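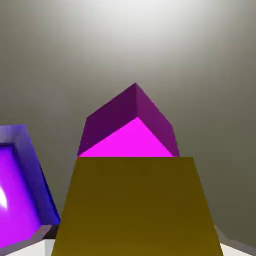 I have painted my kitchen four times in 2 years, and my husband would like me to stop.

The first color was a gray called Stelard. I picked it off a card in a store with fluorescent lights, drove home very pleased with myself, and put two coats on before lunch. By dinner the room was lavender. I don't mean it had a lavender feel to it. I mean my mother-in-law walked in and said, "Oh, purple!" and I went and stood in the garage for a bit.

So I did what anyone would do, which was buy more paint. A beige next (it went pink), then a white so bright that making toast felt like a dental appointment, and then a yellow I'd rather not discuss. After the yellow I decided I needed help, and that's how I ended up at Dirano, a paint store squeezed between a tire shop and a bakery, on a wet February morning with all four lids in a grocery bag.

Ah-rin Choo has been mixing paint there since college. She lined my lids up on the counter, looked at them for a while, and asked me which way my kitchen faces.

North. It faces north!

"Well, there you go," she said, and slid the gray one back to me. "This has violet in it. North light is kind of blue already. You were always going to get purple."

I'd had no idea gray had anything in it. I thought gray was what you got when you took things out. But Ah-rin opened a can of plain white base and let me watch the machine squirt in the colorants for Stelard, and there it was, a skinny little ribbon of violet along with the black and a dab of something rusty. She says most people who come back angry are angry about an ingredient they never saw. The trick she uses is to hold the chip against a sheet of printer paper, then against another gray, and then another, until the odd tint jumps out at you. I tried it with a stack of chips and felt like I'd been handed somebody else's eyes. One was green. One was practically brown. I'd have called every single one of them "gray" that morning and meant it.

The store keeps 4,000 chips on the wall, and there's a bench opposite where people sit and stare at them. I sat there for most of an hour. A man named Zlatko Georgiou was down at the other end trying to match the trim on his late father's boat. He'd brought a flake of it in a pill bottle. He had been in three times already and said the color kept changing on him, and Ah-rin told him to stop looking at it indoors. Off he went to the parking lot in the drizzle with his pill bottle and a fan deck. He came back in with a number written on his hand.

After that I got a little obsessed, I'll admit. I called Selma Vasić, who paints sets for a community theater two towns over, and asked her how she ever settles on anything. She laughed at me. Her colors only have to work under lights she controls, she said, and even then she's had a perfectly nice brick wall turn to liver the minute somebody swapped a gel. Her advice for a house was to quit looking at the wall in the daytime if you're never home in the daytime. When do I actually use my kitchen? Six-thirty in the morning and then from five o'clock on, under bulbs I'd bought because they were on sale.

The bulbs! I hadn't thought about the bulbs once. I went home and found three different kinds in the same ceiling fixture, one of them the color of a swimming pool. I swapped them all for the same warm ones, and the yellow got even worse, but at least it got worse evenly.

Then came the boards. Ah-rin makes everybody do boards. You take big pieces of poster board, paint them edge to edge, two coats, and move them around the room for a few days: next to the counter, behind the stove, up by the ceiling where it's always darker than you think. I did five of them. My husband started naming them. The one he called Wet Sidewalk was my favorite at breakfast and looked like a bruise by eight at night, so out it went, and so did the one I'd have sworn was the winner when it was only a chip.

The one that stayed is a muddy, greenish sort of cream. It's called Feroten, and on the card it's truly ugly. I'd flipped past it every time. On the wall in the morning it's soft and a bit like oatmeal, and at night it goes warm around the lamp and darker in the corners, and I like the corners best.

I still have most of a gallon of Stelard in the basement. The laundry room faces south, and I've been thinking about it.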